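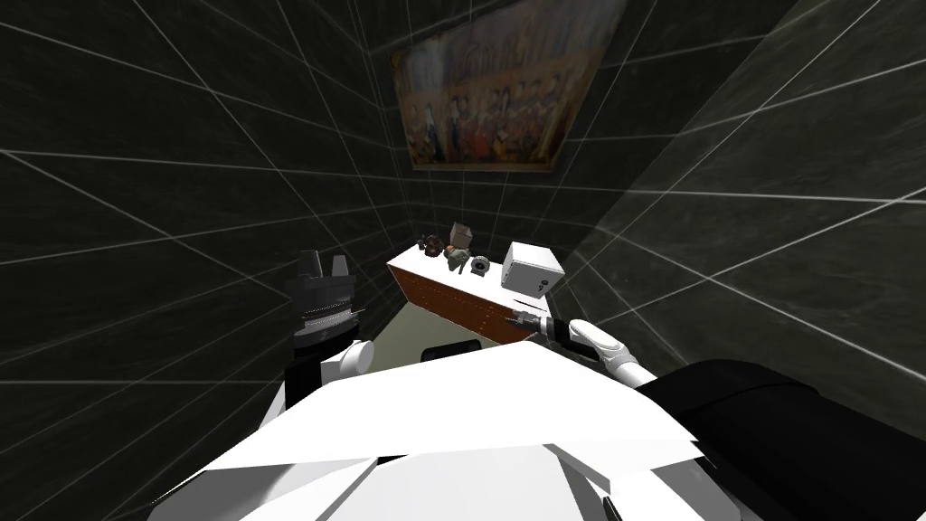 Why do bones mend, and what is the cast for?

An explainer for readers of 8 and up, by Genalyn Sison

Maybe you know a child in your school who came one morning with a hard white or blue tube on the arm. Everybody wanted to write a name on it. This tube is called a cast. Many children believe that the cast repairs the bone. But the bone repairs itself, and the cast only keeps it still while it works.

First, what is a bone?

When you see a bone in a museum it looks dry and dead, like a stone. The bones inside you are very different. They are alive. Small blood vessels go through them and bring food, and very small cells live inside and do work all day and all night. Some cells take old bone away. Other cells build new bone in the same place. So your skeleton is always being renewed, a little bit here and a little bit there.

A grown-up person has a bit more than 200 bones. A baby has more, because some of them are still in pieces that join together later. In one foot there are 26 bones, which is a lot for such a small part of the body. If you press softly on the top of your foot you can feel some of them.

What happens when a bone breaks?

Doctors call a broken bone a fracture. It is the same thing. People sometimes ask, "Is it broken or is it only fractured?" and the doctor must explain that the two words mean one thing.

A bone can break in several ways. Sometimes there is a thin crack, as in a cup. Sometimes the bone goes fully into two parts. Children have also a special kind, named greenstick fracture. If you take a young green branch from a tree and bend it, it does not snap like a dry stick. It bends and splits on one side only. The bones of children are softer than the bones of their parents, and they can do the same.

When the bone breaks, the small blood vessels inside it break too. Blood comes out and makes a thick lump around the broken place, a little like the scab on your knee, but inside. The place swells and hurts. The pain is not nice, but it is useful, for it tells you to stop moving this arm or leg.

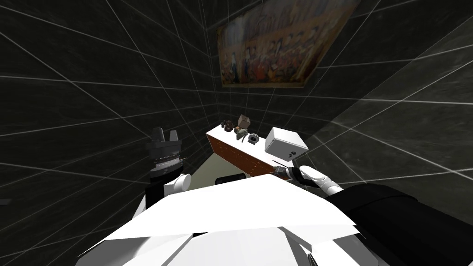 After some days, cells come into the lump and start to make a soft bridge between the two ends. This bridge is called a callus. At the beginning it is made of cartilage, the same kind of bendy material that you have in your ears and in the tip of your nose. It is not strong yet. If you jump from a wall now, the bridge can tear, and the cells have to start again.

Then, week by week, the soft bridge is changed into hard bone. The cells use calcium for this, and calcium comes from food such as milk, yogurt, beans and green leaves. The new bone is often thicker than before – you can see it on an X-ray as a small bump. Later the cells that take bone away come and make the bump smoother. This last part can take months, or even longer, and you do not feel it.

Why must it be still?

Think of two pieces of wood with glue between them. If you move them all the time, the glue cannot hold. The bone needs the same patience. The cast goes from one side of the break to the other, and often it covers also the joint near to it, so the ends stay where the doctor put them.

Not each broken bone needs a cast. A broken toe is often just taped to the toe next to it. A broken collarbone usually gets a sling. And some breaks need an operation, where the surgeon puts in a metal plate or pins.

How long does it take?

It depends on which bone, how it broke and how old you are. A small break in the wrist of a child of 5 can be strong again in a few weeks. The big bone in the leg of a grandfather needs much more time. The doctor looks at a new X-ray before deciding that the cast can go off.

Does it hurt when they take it off?

The saw makes a big noise, but its blade only shakes very quickly from side to side. It is made to cut the hard cast, and the person who uses it knows how to be careful with your skin. It can feel warm and it tickles. Under the cast the skin may be dry, and the arm can look thinner than the other one. The muscles had a long rest, and they grow again when you use them.

What you wrote to us

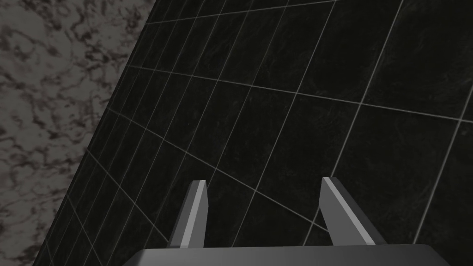

Obaidul Gamage writes that his cast was itching so much in July that he wanted to push a ruler inside, and he asks if this is allowed. Please don't do it! A ruler or a pencil can scratch the skin, and a scratch under a cast can become infected. You can ask a grown-up to blow cool air into the opening with a hair dryer, on the cold setting only. If it still itches badly, or if your fingers become blue, cold or without feeling, tell a grown-up immediately so that they can call the doctor.

Negin Mohammadi wants to know if a bone can break two times in the same place. Yes, it can, mostly when a person goes back to football or climbing too early. Ask your doctor which games you can play in the first weeks after the cast, and which ones have to wait.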